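Sunday, evening

Cuesta rig, week 5 of the creep series. Furnace stable all day.

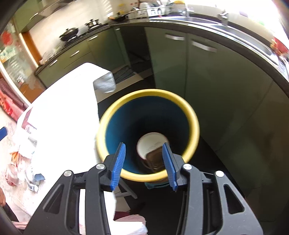 Started at 7:10 with the overnight log. The load train on station 2 had held within tolerance and the extensometer drift was under the limit we agreed with Covadonga in the spring. Station 1 is still empty, waiting on the pull rod. Jevent now say the rod has been machined but not inspected. I wrote back asking for the inspection record in whatever state it is in.

The specimen on station 2 passed 2518 hours at 9:40. Secondary rate is flat. I plotted the last ten days on log axes and again on linear axes, and neither shows the upturn Maximiliano thinks he sees. What he has is two points slightly above the line, both taken on the afternoon the lab door was left open for the delivery. Room temperature went up, the bridge amplifier went with it, and the strain reading followed. I marked both points in the log and left them in the data set. He can remove them in his own copy if he wants to argue the case without them.

Hardness work from 10 until lunch. The aged Brerex coupons came back from the mount press on Friday and I had not looked at them properly. Five coupons, same heat, aging times as per the plan. The first indent on the reference block read 264, which is inside the certificate range, so I went ahead. Coupon 3 has an edge that is not square to the base. The indents on it came out longer on one diagonal than the other by enough to fail the symmetry check. Reground the base, remounted on the leveling stage, repeated the row. Better, still not good. I will cut a fresh section from the offcut and throw that row away.

Note for later: the spacing I used on coupon 4 is on the tight side. It satisfies the minimum as written, but the indents near the weld line are larger than elsewhere and the rule goes by diagonal. The last three in that row should be treated as doubtful. I have put a D next to them in the notebook, in pencil.

Lunch at the desk. Read the rest of Witold Piątek's report on the older castings. Table 6 gives hardness without the load. The text around it implies the same load as Table 5, but the scatter is too wide for that, and I suspect a lighter load was used on the thin sections. If so, the two tables cannot be plotted together, and Lucía has already plotted them together for the draft. Sent her a short message. She replied that the figure goes to Clamavness tomorrow and asked if a footnote would do. I said a footnote would do for the draft and would not do for the paper. Asked Witold for the test sheets.

Afternoon went on the etchant. The old batch was attacking the boundaries unevenly, so I made up new and ran it on a scrap piece at three immersion times. The middle one gives clean boundaries with no staining around the carbides. Grain size by intercept on that piece agrees with the mill sheet. I did not take it further as the microscope was booked from 4.

Wilson Cabrera came by about the thermocouples. He wants to change all of them at the next stop - sheath and all. I would change the center one only. The top and bottom have tracked each other to within half a degree since the start, and replacing everything at once means we lose the comparison. We left it that he will calibrate the removed center couple first, and if it has moved more than the class limit we do the others as well. He wrote it on the whiteboard, so it is now official.

Looked again at the fit. The power law gives a stress exponent that is plausible but rests on too few stresses, and the lowest one is still running. With that point held out, the exponent shifts in the first decimal. I do not want that number quoted anywhere until the low stress test is finished, and Maximiliano has already put it on a slide. Asked him to take it off or show the interval with it.

Furnace at setpoint at 18:30, alarm armed, backup logger on. Chart paper low, one roll left in the drawer.

To do in the morning: section coupon 3, chase Jevent, return the reference block to the cabinet, find out who has the torque driver.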